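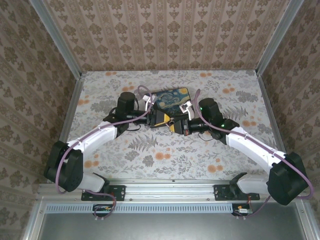
The Oltarton Correction

The tide gauge at Oltarton stood in a brick well at the end of the north pier. It recorded the height of the sea every 20 minutes, and for most of its life the person who checked the record was Suqin Dong.

The check was simple. She lowered a steel tape down the well until the weight touched water, read the tape against a brass mark in the wall, and wrote the figure beside the one on the gauge. If the two differed by less than 3 millimeters, she initialed the line. If they differed by more, she did it again.

On 16 Oct 2020 she did it again four times. The gauge read 1,192 millimeters above datum. The tape, corrected for temperature, gave 1,052. She cleaned the weight, waited for slack water and repeated the set. The difference held at 140.

A float gauge can fail in several ways. The float can leak and ride low. The wire can slip on the drum. Weed can block the inlet, so that the level inside the well lags behind the level outside. Suqin went through these in the order given in the manual and found the float sound, the wire seated and the inlet clear. She closed the hatch and telephoned the records office in Stikport.

Mitali Pramanik answered. She had handled the Oltarton data for six years and had never seen the pier.

"Is the gauge high or is the tape low?" she asked.

"The gauge agrees with Dulilden," Suqin said. Dulilden was the next station up the coast.

"Then it's your mark."

"The mark is brass. It's set in the wall."

"And what is the wall set in?"

Suqin looked along the pier. The railing ran straight out from the shore for most of its length. Over the final section it did not. The bend was slight, and she had walked past it every working day.

"The gauge would have gone down with the wall," she said.

"The gauge was moved to its own pile after the Bellini survey. It's in the file. The wall was left as it was."

There was a pause while Mitali turned pages. The levels had last been run from the shore benchmark eleven years earlier. Since then the tape had been compared with the gauge every week, and every week the line had been initialed. Either the wall had dropped all at once, or the line had been initialed when it should not have been.

"I have your sheets here," Mitali said. "The difference is never more than two."

"No."

"Until today."

"I used to read the gauge first," Suqin said. "Then the tape. The water moves in the well, so you choose a moment. I chose the moment that agreed."

"And today?"

"Today I read the tape first. I had left my glasses in the van and the gauge has the smaller figures."

Mitali wrote this down, leaving out the glasses. She asked for a leveling crew to be sent in December, when the lowest tides would expose the footing, and marked the check readings as unverified back to the date of the survey. The gauge record itself was sound and would stand.

Suqin went back to the well and opened the hatch. She lowered the tape, read it, and wrote the figure in the right-hand column. Then she put on her glasses, read the gauge, and wrote that figure in the left. She left the space for initials blank and drove home along the harbor road.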